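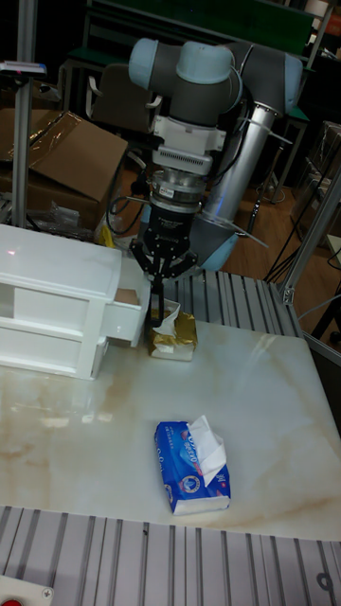 Gwenllian Ellis wrote to ask whether the end drawer has to be shut before the lid is lifted, as she fills hers from the top and the drawer tends to creep open. It does not have to be shut, but it should not be pulled out further than a finger's width. The steps below have been reworded since her letter.

9. Filling the cabinet and keeping tissues

The Bimlow tabletop cabinet takes pocket packs and larger soft packs of tissues. It can also be used for cotton wool, plasters and other light items. It is not meant for bottles.

9.1 Choosing a place

1. Put the cabinet on a flat, level table or worktop. A glossy top is suitable if it is clean and dry.
2. Leave enough room at the drawer end for the drawer to come out fully, plus space for your hand.
3. Turn the cabinet so that the panels with the rectangular cutouts face you.
4. Press down lightly on each corner. If the cabinet rocks, fit one of the self-adhesive pads from the bag marked Roter under the short corner.

Caution: Do not drag the cabinet across stone or a polished finish. Lift it with both hands under the base. Do not lift it by the lid.

9.2 Lining the drawer

The drawer is supplied with a liner already in place. If you have taken it out for cleaning, put it back as follows.

1. Pull the drawer out until it stops.
2. Slide the liner in from the front, smooth side up.
3. Push the back edge down first, then the sides.
4. Close the drawer and open it again. The liner should not lift.

9.3 Opened packs

An opened soft pack can be left on the table next to the cabinet or kept inside. Packs on the table are easier to reach, but they pick up dust if they are not used for a few days.

1. Peel the flap back only as far as the printed line, if there is one.
2. Draw the first sheet halfway out and leave it folded over the opening. The next sheet will follow when this one is pulled.
3. Lay flat packs down with the opening upwards.
4. Packs with a firm base may be stood on end against the side of the cabinet. If the pack leans or falls when a sheet is taken, lay it down.

Note: Foil-type wrappers stay creased once they have been squeezed. This does no harm to the tissues inside.

Note: Keep opened packs clear of the drawer. A loose sheet caught in the runner is the usual cause of a drawer that will not close.

9.4 Unopened packs

1. Raise the lid and rest it against the back stop.
2. Put the larger packs in first, long side to the wall of the cabinet.
3. Fill the gaps with pocket packs. Do not force them.
4. Put the oldest packs on top so that they are used first.
5. Lower the lid with your hand on it until it meets the rim.

The longest pack that will lie flat in the main compartment is 34 cm. A soft pack of 100 sheets will normally fit if the air is pressed out of the wrapper before it goes in. If the lid sits proud, take something out. Do not weigh the lid down.

Scented packs should be kept in the drawer or in a separate bag. The scent will pass to plain tissues stored with them, and it stays in the liner for some time afterwards.

9.5 If the drawer creeps open

A drawer that will not stay shut is nearly always on a cabinet that is not level, or has something behind it.

1. Take the drawer out completely by lifting the front edge as it reaches the stop.
2. Look into the opening for paper, wrapper or a fallen pack, and remove it.
3. Wipe both runners with a dry cloth.
4. Refit the drawer and push it home until it clicks.
5. If it still creeps, move the pad (see 9.1, step 4) to the corner under the drawer end.

On cabinets made before the Adell runner was introduced there is no click. These drawers are held by friction only, and a replacement runner set can be ordered. Ask for the Berhe set, which comes with its own screws. Customers who bought in November may have either type; the later one has a small ridge on the underside of the drawer front.

9.6 Cleaning

1. Empty the cabinet and take out the drawer and liner.
2. Wipe the lid with a soft damp cloth and a little washing-up liquid. Glossy surfaces show smears, so finish with a dry cloth.
3. Clean round the cutouts with a cotton bud or a soft brush.
4. Wash the liner by hand in water no hotter than 60 °C. Lay it flat to dry.
5. Wipe the table where the cabinet stands before putting it back.

Caution: Do not use scouring powder, bleach or furniture polish on any part. Do not put the drawer in a dishwasher.

Wait until the liner is fully dry before putting tissues back in. Damp packs should be opened and used up, or thrown away if the wrapper has split.

For spare liners and pads, see section 10.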